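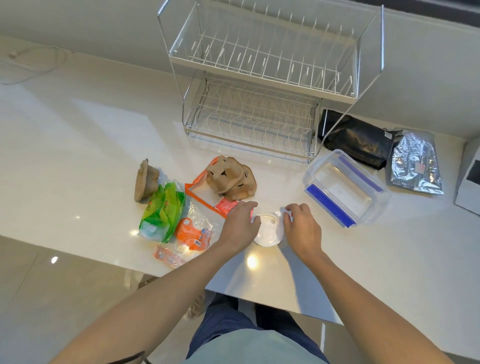 Grant Reports / Pet Blog Archive

Clarkero Cat Blog Archive: second progress report to the Goser Fund
Reporting period ending in October
Prepared by Gregor Mowat

1. Capture
The archive now holds 583 blogs written in the voice of a cat, with 31 added in this period. Seven of the new blogs were on the Delero hosting service, which closed its comment pages before we reached them. For those seven we have posts only. Comments on the other new blogs were saved with their original time stamps.

2. Indexing
Damián Barrera has finished the character index, which has 1,382 entries. Each entry links a cat's pen name to its blog, its housemates and any guest posts. Cats that share a name are kept apart by blog address. Spelling was left as published — puns included — and a plain spelling was added in a separate search field.

3. Permissions
Owners who asked for removal were taken out of public view within the agreed time. The McIntyre group blog is still on hold. Two of its former authors disagree about who may sign for the shared posts.

4. Next period
Work will move to broken photo links and to the group blogs. We request no change to the budget. The unspent travel line will be carried over to storage, as agreed with your office.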